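Newsletter of the Erwood Memorials Trust
4 December 2025
3 min read

Conservation work at the Statitau Road Cemetery

The Trust is pleased to report that the first stage of conservation at the Statitau Road Cemetery is now complete. Members will recall that the condition survey carried out in August found serious wear on the boundary wall and on a number of headstones in the older plots, where the ground has been sinking for several years. Repairs to the wall have been finished along its northern side. The headstones in the two rows nearest the gate have been reset and cleaned.

The cemetery holds nearly 100 burials, most of them men who died of wounds at the field hospital that stood on the Lacson farm. The hospital was set up in a barn and a line of tents, close enough to the road for the ambulances to reach it in bad weather and far enough behind the ridge to be out of sight of the opposing guns. When the line moved forward the hospital moved with it, and the cemetery was closed to further burials. A small group of graves was added after the war, when isolated burials in the neighboring fields were brought in.

Those later graves have been the main concern of our records group this year. The register copied at the time gives 30 names for them, but the spelling of several does not agree with the stones, and in two cases the unit shown on the stone was not serving in this sector on the date given. Copies of the burial returns have been requested. Until they have been received and checked, the Trust will not propose any change to an inscription. Families who hold letters, photographs, or official notices relating to these men are warmly invited to write to the office.
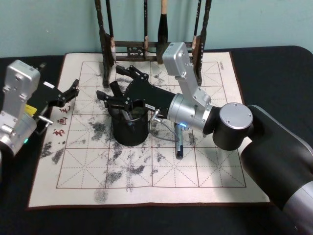
Grurik wrote to the office after the autumn visit to ask whether the wooden cross kept in the village church should be returned to the cemetery, where it stood until the permanent stones were put up. The letter points out that the cross carries a date two days earlier than the stone that replaced it, and that visitors who see only one of the two are left with an incomplete account.

The question has been raised before. The cross is fragile, its painted lettering has already faded, and the advice received by the Trust is that it should remain indoors. It has been agreed, however, that a printed panel giving both dates will be placed in the cemetery shelter beside the visitors' book. The text of the panel will be sent to members for comment before it is made.

The second stage of work will cover the southern wall, the drainage channel along the track, and the remaining headstones. The channel must be dealt with first. Water from the upper field at present runs under the wall and collects around the last row of graves — the same row that was reset a generation ago and has since begun to lean again. The landowner at Lacson has given consent for the outlet to be moved to the far side of the track.

While this work is in progress, the main gate will be closed on working days. Visitors may enter by the side gate, which is reached by the footpath from Erwood church. The path is uneven and is not suitable for wheelchairs. Anyone who needs level access is asked to contact the office in advance so that the main gate can be opened.

Wreaths left in November will remain in place until the end of January. Members who wish to have a wreath or personal note kept should inform the office before that time. Small wooden crosses may be left at the foot of a headstone, but nothing should be fixed to the stone itself. Wire and adhesive tape have caused marks on three of the stones cleaned this year.

Subscriptions for the coming year are now due. Donations toward the second stage may be sent with the subscription and should be clearly marked "Statitau Road."

Related items
The Lacson Field Hospital: A Short History
Walking the Ridge: Revised Route from Erwood
Reading a Burial Return
Report on the Autumn Visit
Opening Times at the Erwood Reading Room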